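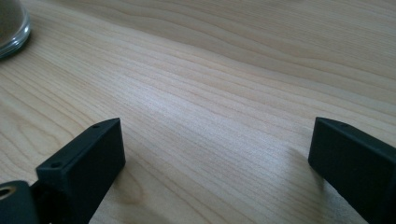

What the relay order leaves behind: speaker notes

Talks > Shop owners' evening > Bovevville > Notes

Last updated 2020-04-29

Notes from the January talk, tidied up a bit. Where I've left myself an instruction, ignore it. The slides were mostly headings, so you aren't missing much without them.

Opening

Thank Aicha El Khatib for the room and for the coffee. Say who I am: I ran the counter and then the books at Sárközi, the flower shop by the old creamery, and I now do the books for a few other shops. I don't sell anything. I don't get a cheque from any relay service, and after tonight I don't expect one.

Say what the talk is. A customer in one city wants flowers delivered in another. They go to a website, they pay, and the order ends up on a florist's printer somewhere. The florist gets part of the money. I want to talk about which part, and whether the other claims made for the arrangement stand up.

Ask for hands: who takes relay orders now? Who has stopped? Who stopped and went back? (Give the last group time. They're slow to put a hand up.)

The pitch as you will hear it

Read the brochure lines out, flat, no acting. "Orders you would never have had." "National exposure." "Fills your quiet days." These are from the Skimport folder but the Stukevent one was near enough the same, down to the picture of the woman in the apron.

Take them one at a time.

"Orders you would never have had." Maybe. How would you know? The person who ordered through the site wanted flowers delivered in Bovevville. If the site hadn't come up first when they searched, they might have found a shop in Bovevville. I can't prove they would have. The rep can't prove they wouldn't, and the rep is the one charging for it. When I asked for anything at all on this I was sent the same folder again.

"National exposure." The customer sees the relay's name on the website, the relay's name on the receipt and, if you use the card stock they send, the relay's name on the card. Your name goes on the complaint. I'd like somebody to explain to me what is being exposed.

"Fills your quiet days." Pause here. Then ask what day the relay orders come in.

What we found at Sárközi

We joined, so this isn't sneering from outside. The joining fee was $395. I was for it at the time, by the way. I wrote the note to the owner saying it would pay for itself by spring.

We kept a ledger, in pencil, one line per order: date in, what was asked for, what we were paid, what the stems cost us, the driver. Over the stretch we were members there were 715 lines in it. I've gone through every one and would not wish it on you.

Things I'm fairly sure of:

The quiet days stayed quiet. Relay orders came when our own orders came, Valentine's and Mother's Day above all, when the cooler was already full and the driver already late.

The picture on the website decided the stems. If the picture had blue delphinium and there was no blue delphinium to be had, we bought it dear or we substituted and waited for the phone call. Our own customers ask for "something cheerful, no lilies because of the cat" and we can use what's good that morning. Margin lives in that gap, and the relay takes it away before it takes its cut.

Delivery was priced as if everybody lived downtown. The farm roads past the weir cost us far more than the allowance.

Things I'm not sure of:

Whether we lost walk-in trade by being busy on relay orders. Felt like it. The ledger doesn't show it either way and I won't pretend it does.

Whether any relay recipient became a customer. I could match three by name and address. Three is low, but people move and people marry, and someone who got flowers from an aunt may come in and pay cash. I'd put more faith in the direction than in the number.

(If someone says "but the fixed costs are already paid" - yes, that's a fair point, and it holds right up until you hire a second driver to keep up. We hired the second driver.)

The other side

I asked Everett Begay to tell me I was wrong, and he had a decent go at it. His shop is near the hospital. He gets a lot of get-well orders from out of province, small vases, short drive, very little fuss over the recipe. He says the relay suits him and he showed me the books, and I believe him. His average drive is a walk across a parking lot.

So there's a kind of shop it works for. Compact delivery area, simple designs, spare hands in the afternoon. If that's you, carry on and have a biscuit. What I object to is the same folder going to Everett and to a rural shop with one cooler and a van that won't start in the cold.

Also be fair on the orders themselves: the money did come, each month, on time. Some of you have corporate accounts that can't say that.

Questions to put to the rep

Ask them before you sign, and write the answers down with the date.

- What share of the price the customer pays reaches my shop, counting the service fee the customer is charged? (They will quote you a share that leaves the service fee out. Ask again.)
- Can I turn an order down, and what happens to me if I turn down two in a row?
- Who decides on a refund, and whose money is it?
- May I put my own card in with the flowers?
- Do you advertise using my town's name? Using my shop's name?
- How do I leave?

On that last one, the Stukevent contract we were shown renewed itself unless you wrote in during a set window. The window wasn't on the first page. I've nothing against a notice period. I do wonder about one in small type.

What to do with this

Keep a ledger for one season before deciding. Pencil is fine. Put your own orders in it too or you'll have nothing to compare against, a mistake we made for the first few weeks.

Phone your own shop's name into a search and see who answers. One owner here did it last fall and reached a call centre.

Don't take my numbers home and use them as yours. One shop, one town, one ledger kept by people who were getting tired of it. I'd be suspicious of anyone who stood up here with a single shop's figures and told you what the whole trade should do, and I'd ask you to treat me the same way.

Questions from the floor. Aicha locks up at nine. Leave the handout by the door.

Added afterwards

I've been asked if the spring has changed my mind, with shops shut to walk-ins and everything going out by van. It may change the sums for some. I've seen people say relay orders saved them and people say it was their own phone, and both lots are guessing this early. Ask me when there's a ledger.

Comments

Marnie (petals on 4th)
Wish I'd had the list of questions before we signed. Our rep couldn't answer the service fee one and said she'd get back to me. Still waiting.

E. Begay
For the record it's a bit further than a parking lot. There's a road. Otherwise I'd say you were fair to me.

Tobin R.
You don't say how many of the 715 were funeral orders. We find those are the only relay ones worth doing, the recipe's looser and the drive is always to the same two places. Did you split them out?

delphinium_hater
The blue ones. Every single time it's the blue ones.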